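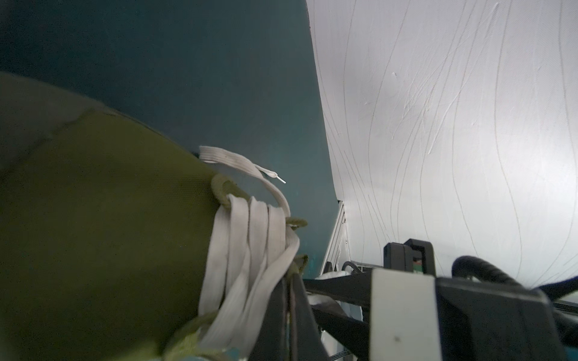
Pirarum helps small shops and schools decide whether to buy a robot, and a fair share of the time we tell them to keep their money. We don't sell arms, grippers, rails or service plans. We don't take a commission from anyone who does. People come to us after they've seen a sales demo, usually one where a shiny arm moves a shiny block from one spot to another, and they want to know what it will cost to get the same thing on their own floor. Our first question is always what the thing will be handling. A hard block is easy on everybody. A flat white lace is another matter, with its strands stacked up against olive-green fabric and a loose end arching off toward wherever it likes, and a gripper finger has to get in next to all of it. If your product has laces, straps, lining or anything else that flops, the price on the front page of the quote is the start of your budget and you should plan for a good deal more.

Who we are

Leopoldo Nava started the firm in Wiltutlow after fourteen years – he'd want it written 14 – of buying equipment for other people's factories. He signed for some good machines in that time and some that ended up under a tarp. The ones under the tarp all had wonderful brochures. He kept the paperwork, and it's still the best reference library we own: 1,307 quotes, change orders and invoices, every one of them read again when we set up the business. Most of what we know about how a budget goes wrong came out of those boxes.

We're a small office and plan to stay one. If you call, you'll talk to somebody who has read a quote that week. We take on 14 buyers a year, and when the list is full we say so and put you down for the next one.

What we do for you

We read the quote, line by line, and then we write down what's missing from it. Fixtures are often missing. So are spare fingers, cable covers, the frame and walls, the floor mat, the lighting, and the hours your own people will spend standing beside the thing while it learns its job. Training is sometimes listed as "included" with no number of hours, and we ask the seller to put in a number. You'd be surprised how long it can take to get one.

After that we build a plan on two sheets. The first is called Dinu and it holds everything you pay for once. The second is Tonia, for everything you keep paying for. Leopoldo named them and won't discuss it. A buyer who fills in only the first sheet will nearly always feel good about the purchase, and so we make you do Tonia first.

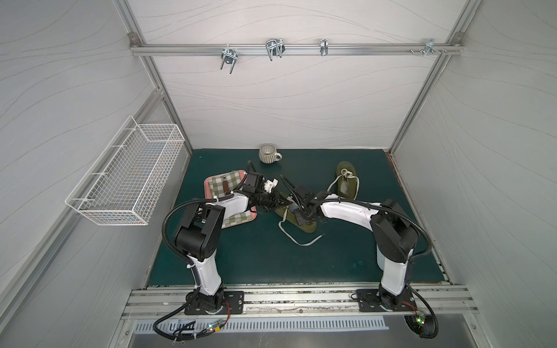
Two-arm setups deserve a word on their own, as we get more calls about them than anything else at the moment. The pitch is that one arm can hold while the other works, the way a person does, and for soft goods there's something to it. But a second arm doesn't come at half price. You're buying a second base, a second set of cables and a second gripper, and the two of them have to reach the same spot without knocking into each other. Ask how much of the mat both arms can get to. It's often smaller than you think, and that patch is what you're paying for. Ask too who sets the work back in place when a piece slides out of reach. If the answer is "an operator," put the operator on the Tonia sheet.

We've got nothing against the idea. A couple of our buyers went ahead with two arms and would do it again. They had dull, steady, well-defined work and a manager who was willing to wait a season for results. Others had neither, and we said what we thought, and one of them bought anyway. We still helped with the floor plan.

What it costs

Our review is $3,000, flat. You get the marked-up quote, both sheets, a list of questions for the seller, and one long call to go through it. If you'd like us in the room when the seller comes back, that's billed by the hour and we'll tell you beforehand whether we think it's worth it. Travel inside 100 miles of Wiltutlow is free.

We don't do return-on-investment forecasts. Plenty of firms will, and the charts look very nice. We've never seen one that came from a seller and pointed down. We'll give you the costs, tell you which ones we trust, and leave the income side to you, as it's your business and you know it better than we do.
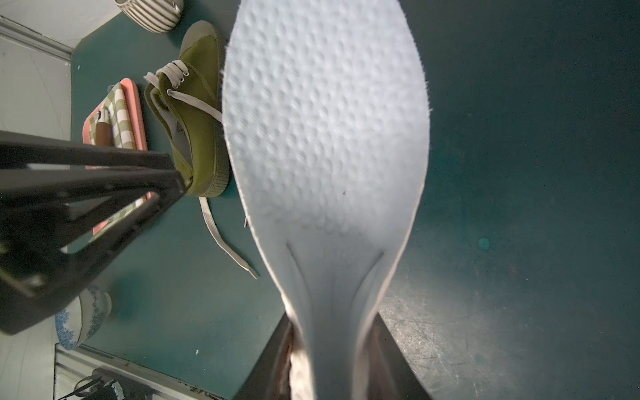
Trials are where we spend most of our time with a buyer, and where we get the most pushback from sellers. We ask for your own parts, pulled off the line that morning, including the bent ones. We ask for clutter on the table if there's going to be clutter on your table. We want to see the pickup, the handoff and the putting down, run again and again, with every helping hand written in a log. A video doesn't count. Nor does one clean run with the sales team holding its breath. If you can get a month of paid trial with the fee taken off the purchase price, take it, and get the last day of it in writing.

Watch the fingers as well. Gripper fingers that suit a stiff part may do badly on a lace or a strap, and swapping them is quick in some systems and a service call in others. The quote rarely says which.

Working with us

Send the quote as you received it, with all attachments, plus a few plain sentences on the job you want done. Phone photos of your parts are fine. Please don't clean up the work area for them. We answer inside a week outside of October, when every budget in the county seems to be due and we run slower.

If you don't have a quote yet, that's the best time to write. We can tell you what to ask for, and it's a lot cheaper to change your mind at that stage. Schools pay the same as shops do, but can split the fee over two budget years.

Page last updated 2021-09-04 by the Pirarum office, Wiltutlow.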